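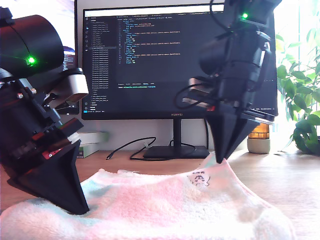
**Rostora** - Kerkex has put out its first full upkeep routine for the Zarinell two-arm folding cell, and from January every cell leaves the workshop with it printed on one sheet. The routine covers fingertips, cables, joint screws and the morning check, in that order. A quick one first: the small green light on each arm has to be on before anyone starts a check, and both tips should be able to come down on a crumpled towel, one each side, without the arms crowding each other. If they can't, stop there and go back to the base clamps.

Most call-outs to date have been for the same thing. Tips. The pointed fingertips do all the work on this cell and they wear on the inside face first, where you don't look. A worn pair still closes fine on nothing. Put cloth between them and it creeps out.

"We had people adjusting the software for a whole afternoon and it was a fingertip," said Birger Forsberg, who runs servicing at Kerkex. "Five minutes with a hex key. So the fingertips are now at the top of the sheet, in bold."

Under the new routine tips are changed as a pair every 2,000 grips, never singly. Old and new together will not meet straight. Wipe the seat before fitting, tighten by hand, close the fingers slowly once, then nip up the screws. Spare pairs come in the box with the cell and can be ordered from Boström, who also hold the screws and the joint brackets. 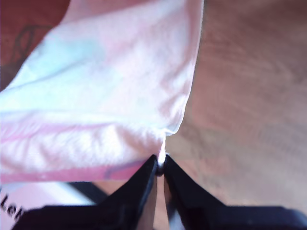
After a change the cell does a corner test before going back to normal work. One towel, any size, dropped in a heap - do not lay it flat, a flat towel tells you very little. The arm takes a corner, lifts, holds for 21 seconds and lets go. Repeat 5 times each arm. One slip is allowed. Two and the tips come off again and get reseated.

Cables next. The loop at the middle joint needs slack at full reach and at full fold, both. Run the arm by hand with power off and watch the loop all the way. If it goes tight or rubs on a bracket, re-clip it one hole further up. Do not use tape, it leaves glue on the housing and the fluff sticks to it.

And fluff generally. Terry towels shed, and it gets into the wrist and round the motor blocks. Soft brush, top to bottom, end of every shift. No compressed air please, it drives the fluff further in and we have then had to strip the whole wrist.

Joint screws are checked every 90 hours of running. Mark each head with a paint pen when its tight, so that a turned screw shows up on the next check without getting a tool out.

Owners of earlier Zarinell cells can have the sheet free of charge. Nothing on the machine needs changing to use it, although cells with the older cable clips should have them swapped at the next visit. Kerkex will do this at no cost where the cell is still under its service plan.

"It's a dull sheet of paper and I'm very pleased with it," said Forsberg. "Stick it on the wall next to the desk. Not in a drawer."

Half-day sessions on fitting and aligning the fingertips will be held at the Rostora workshop, starting 9.30 am, tools provided. Places are limited so please book a head through the Kerkex service desk. Copies of the sheet are avaliable from the same desk, in print or by email.

**Press contact:** Birger Forsberg, Servicing, Kerkex, Rostora

ENDS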